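Oko Two-Arm Cell – Set-up Guide
Section 2: Planning and Budgeting Before You Order

Read this section before you submit a purchase request. It covers the bench, the arms, the cameras and the stock of test items. Assembly starts in Section 3.

2.1 Choose the task first

1. Write down the items the cell will handle, with size, weight and surface. Shiny film and clear plastic need more lighting work than plain cardboard.
2. Decide whether one arm can do the job. If items will be passed or held between grippers, budget for two arms from the start. Adding the second arm later means a new frame and a new controller license.
3. Choose the camera positions. The Oko base kit covers the head view only. Wrist and side cameras are separate order lines.

Note: Ask for trial footage from every camera position on your list. Compare the views before you settle the camera count.
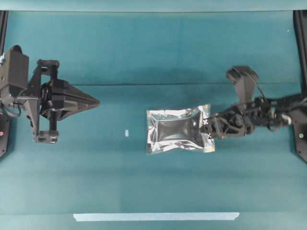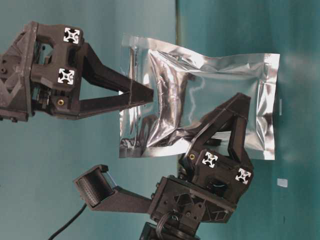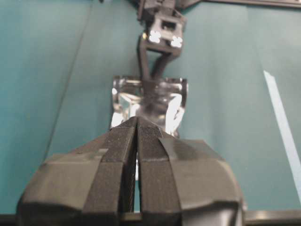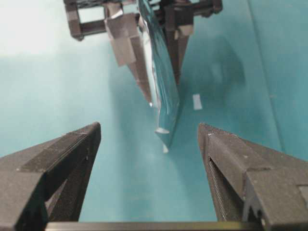
2.2 Prepare the budget

1. Enter the arms, frame and controller as one capital line. Quotes from Paiva hold until the end of August.
2. Enter gripper pads and fingers as consumables. Plan on 5 spare pad sets per arm for the first year.
3. Order backdrop cloth with enough spare length to replace the full work surface once. Mixed dye lots show up on camera.
4. Allow 200 test items. Film pouches crease with handling and should be retired when the seals start to lift.
5. Add a line for lighting. The Promix diffuse panels are sold in pairs, with mounting clamps quoted separately.

Caution: Do not combine the arms and the lighting on one power circuit. Have an electrician check the bench supply before the order is placed.

2.3 Check the space

1. Measure the bench. The frame needs 152 cm of clear width, plus room to open the controller door.
2. Mark the reach of both arms on the floor plan and keep walkways outside it.
3. Confirm delivery access. The Colel crate ships fully assembled – it does not come apart for narrow doors.

Note: Installation is quoted at 2 working days. Cable routing through walls or ceilings is extra and must be requested in writing.

When all three lists are complete, attach them to order form B and go to Section 3.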